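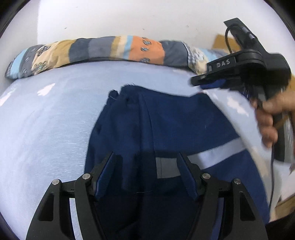
Ticket 940: garment mask splits in two on reflective trim
Component: Citov segmentation node, feeding the Harnard grasp planner
Status: fix merged, monitoring
Opened: Sep 21, 2018

The planner rejects valid grasps on workwear because the mask arrives as two regions instead of one. The fault is in the mask merge step. Dark cloth with a sewn-on silver-grey strip is the bad case: the navy garment has a strip running from the vertical seam out to the right edge, darker at the seam end and brighter toward the outside, and the cloth in the lower middle is almost black in shadow. The merge step compares mean brightness on both sides of a boundary and refuses to join them if the difference is over the limit. Glare on the pale work surface makes it worse, as the bright end of the strip then matches the table better than the cloth.

Steps to reproduce
Load the August workwear set in Sukia. Run the segmentation node with default settings. Plot region count per frame. Any sequence with reflective trim shows the count moving between one and two.

Log excerpt
seg: regions=2 merge=refused delta=39 limit=11
plan: target region touches mask border, grasp dropped
plan: no candidates, retry 9 of 9
plan: abort

Checked and ruled out
Exposure. Locking it lowers the flicker but the split stays.
Lens calibration. Reran it, no change in the mask.
Occlusion by the near gripper. Masking out the fingers before segmentation gives the same two regions.
Patterned cloth at the back of the table. It gets its own label and never joins the garment.

Cause
The limit of 11 was tuned on plain towels and carried over when the config was moved to Panasiuk. No trim of any kind was in the tuning set.

Change
Merge now uses depth continuity first and brightness second. If the depth step across the boundary is below threshold, the brightness limit is skipped. A flag, merge_depth_first, is on by default for all garment profiles and off for rigid parts.

Result
Replay of the same sequences gives one region per garment. Planner aborts are gone on the replay set. Merge time went up by up to 9 ms per frame, within budget.

Open items
Loose threads at the gathered edge still produce small spurs on the contour. Moved to a separate ticket.
Depth drops out on strong glare. In that case the node falls back to the old brightness test and logs a warning.
Add trim sequences to the nightly regression run.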